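Rorlow Drops Out of the Doltside Benefit and the Fans Have Opinions

So I had my whole October planned around the Doltside benefit, and now I'm sitting here refreshing my feed like a crazy person. Rorlow is out! The duo posted a two-line note at breakfast time saying they "can't make the date work anymore," with a little black heart at the end, and then they turned off the comments. You can guess how that went over.

If you haven't been following along, Doltside is the one-night show that raises money for kids' music lessons, and it's the rare charity gig where people really do fight over the cheap seats. The room holds 2000 and it sold out in 20 minutes this year (I was number 127 in the online line and I still had to settle for the balcony). A whole lot of those people bought in for Rorlow. I know I did. I have the tour shirt and everything.

The folks at Doltside were pretty gracious about it, at least in public. Their statement thanked the duo for "their early support" and said the music would go on. Then, an hour or so later, one of the other acts on the bill decided gracious was boring. Bultuner — who has never met a feud she didn't like — wrote, "Some of us cleared our calendars for the kids. Just saying." She followed that with a row of eye-roll faces and a clip of herself rehearsing in her socks. I watched it four times. It's a good clip.

Rorlow's fans went right after her, of course. By lunch they had dug up the time Bultuner skipped an awards show to go to the beach, and her fans were answering with screenshots of every Rorlow show that ever started late. I tried to stay neutral and lasted maybe ten minutes.

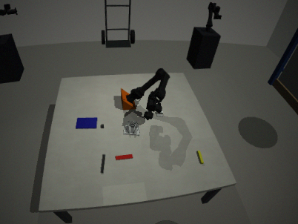

Can ticket holders get their money back now that Rorlow is off the bill?
Refunds are open until the end of the month through the same site where you bought the tickets, but you lose the service fee, and anything you turn in goes straight to the waiting list.

I'm keeping mine, for what it's worth. The replacement is Ortuño, and if you only know the one song from the car commercial, please go listen to the rest of the album before you start complaining. The last time I caught that live show it was in a tiny club with terrible air conditioning, and I came home soaked and hoarse and very happy. There's supposed to be a full horn section this time — I'm already nervous about how loud that'll be in the balcony.

As for why Rorlow really pulled out, I've heard three different stories. One is a studio deadline, one is a fight over who got to close the night, and one involves a sore throat. Their people haven't answered my message, and neither has anybody at Bultuner's label, although her account did "like" a post calling her the queen of petty.

The raffle is still happening too, with 106 prizes, and the top one was supposed to be dinner with Rorlow. Doltside says the new top prize will be announced later this week. I bought my tickets for that before breakfast, before the note went up, and I'm told raffle tickets can't be returned.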